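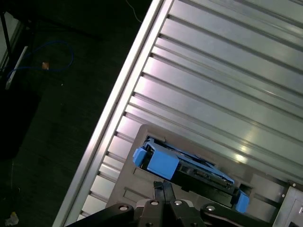

Week 2 handout: Drive caddies, trays and the slotted bench

Search this site Search

Okay, caddies! I know this looks like the dull week, but I love this stuff, so bear with me. A caddy is the sled that a drive rides in, and ours are black with bright blue plastic at the ends (latch at one end, tab at the other). Learn the blue bits first. If you're pushing on anything that isn't blue, stop.

The grey tray has a molded recess, and a caddy should lie flat in it before you go on. One end up means it isn't seated, so lift it out and set it down again. Please don't press on the exposed circuitry, I beg you.

The bench top is slotted aluminum, and small screws love those grooves – check them before you leave.

Then there's the fixture board, with five raised holders along its top row. Sketch it in your notebook, left to right, and bring the sketch on 24th October. 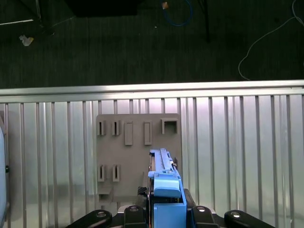
Fig. 2. Grey fixture board on the ribbed metal panel.

Reading for next time: Hsu, page 41.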